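4. Recording the sorting runs

Okay, so the arms are bolted down and homed, and now we get to the fun part! I ran all of my Tranda sorting trials this way, and if you want numbers you can compare with mine, please keep the order.

1. Tip the blocks out over the middle of the table and spread them with your hand. Don't tidy them. A neat layout makes the policy look way better than it is (ask me how I know).

2. Put the bin at the back, where both grippers can get to it. Leave it there for the whole session.

3. Start the logger before you wake the arms. I lost 63 runs in July doing it the other way round.

4. Name one color and let the policy go. I give it two minutes, then I stop it, finished or not.

CAUTION: Keep your hands off the table while either arm is live. They're small, but they pinch!

Note: my full set is 1424 runs. The one-color prompts came out much stronger than the mixed ones, and I'd check that on your own table before you trust it.

5. Between runs, push the blocks back into a loose heap with some of them touching. Touching blocks are where the grasp planner earns its keep, and also where mine failed most.

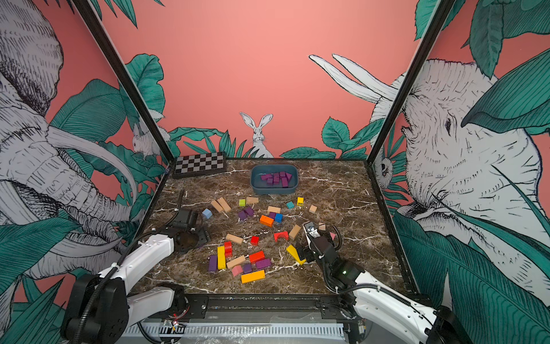 Firouzeh Zamani wrote back after trying this section that two minutes was too short for her mixed prompts, and that she got steadier results at four. Fair enough! If you change the limit, write it in the log header, and don't pool those runs with the short ones.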